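Bedroom set notebook, laundry sorting
November 2020

Starting a fresh entry, the last one having turned into an argument about hangers. The question now is the one Simanjuntak put to us in July and that we have been dodging ever since: does it help to have a basket by the bed, or is the basket just one more thing to trip over? Their claim is that clothes get picked up sooner if there is somewhere close by to put them. I don't buy it yet. I have owned a basket for most of my adult life and my chair is still covered in shirts.

The set is the usual one. Bed made up with the white duvet, checkered pillows, beige skirt, the wooden nightstand over by the wall. Gray carpet. The clothes are a few loose things, darks and colors, and the rule is that they go from the bed to the basket with no folding. Folding is a separate misery and has its own pages.

The basket is a shallow white plastic one with small holes in the sides and an oval handle slot at the end. It sits on a light wooden board so that you don't have to bend all the way down. I picked the shallow one over the deep one on purpose. With a deep basket you can drop things in and call it done, and you learn nothing about where they land. 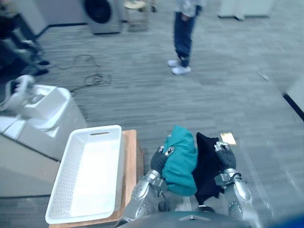 Basket and clothes

First complaint: the teal top and the black one behave nothing alike, and the Zuvovov sheet treats all tops as one kind of thing. The teal one bunches up into a lump and stays a lump. The black one hangs down and wants to go over the side of whatever you are aiming at. If we write "top, 1" in the log for both, the log is useless. I have started writing down how the thing hangs. It makes for slower notes and I expect grumbling.

Second complaint: picking up two things together. Everyone does it at home, me included, and it feels quick. I am not convinced it is. You get to the basket with both, one goes in, the other drapes itself over the rim, and then you are fiddling. I would like to see it timed against one at a time before anyone puts "saves trips" in a report again. The Clerkberg people wrote exactly that last summer and as far as I can tell they never held a watch on it.

Third, and this one is on me: the board. Raising the basket looked like an obvious kindness to the back. But a raised shallow tray is easier to knock, and a sleeve hanging over the side has farther to drag it. Going to try it flat on the carpet too and see if I miss the board at all.

On the bed itself. I wanted the clothes left as a person would leave them, which is harder than it sounds. If you place a shirt on a duvet, it looks placed. What I do now is hold it by whatever part comes to hand and let go from waist height, then leave it alone. No tidying the untidiness. I caught myself straightening a sleeve and had to start over.

The pale stuff is a problem. Anything cream on white bedding sinks into the folds and you find it when you strip the bed. That is true in real life as well, so I don't want it taken out, but I don't want it counted against the basket either. A sock lost in a duvet has nothing to do with where the basket stands.

I also don't trust the duvet. It rumples differently every time someone leans on it, and a thick one holds clothes in little valleys. Munard suggested swapping in a flat blanket to keep things even. Sure, it would be tidier for us. I don't know a single household where the clothes land on a smooth blanket.

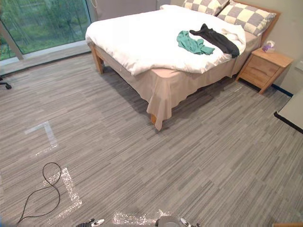
The reply scribbled in the margin by the next shift was that I am being hard on the blanket, that plenty of people make a flat bed every morning, and that the valleys are my own fault for never shaking the duvet out between rounds. Also that green on white is the easiest thing in the world to spot, so if I am going to moan about cream I should admit the other colors are doing me a favor.

Fine, second point taken. I will note colors against bedding from now on. On the first, I still say no. Shaking it out between rounds gives us ten fresh duvets and no used ones. If somebody wants a flat bed, they can run 4 rounds on the blanket and 4 on the duvet and put both in the log side by side, and I will read it with an open mind, more or less.

About the distance. Simanjuntak's note says to keep the basket "within easy reach of the bed." Easy for whom? I can stand at the foot, lean over and get to the near half of the mattress. The things up by the pillows mean walking round, and once I am walking, a basket by the door would do just as well. That is my whole doubt about this idea. The near basket only helps with the near clothes, and the near clothes were never the hard ones.

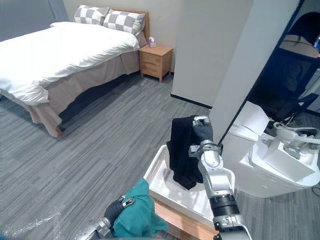 So the plan is to move the basket and leave everything else as it is. One spot at the foot, one by the nightstand, one over by the doorway. Same clothes, same drop, same duvet, unshaken. If the doorway spot comes out no worse, the July note gets struck and we can stop discussing it.

Loose ends:

The holes in the basket catch things. Anything with a drawstring or a thin strap is going to snag. Try the solid tray from the kitchen set if it is free.

Need a proper word for "in." Is a top in the basket if a sleeve is out? I say no. The old sheet says yes, which explains some of its cheerful numbers.

The bed skirt flares out at the corner by the foot. Pin it or leave it, but write down which.

The Zuvovov sheet has 111 rows and no column for things that fell on the floor. Adding one in pencil until the new sheets come.

Black items: keep them off the bed's edge for the first rounds, then put them back there and see if it matters. My guess is it matters more than the basket does.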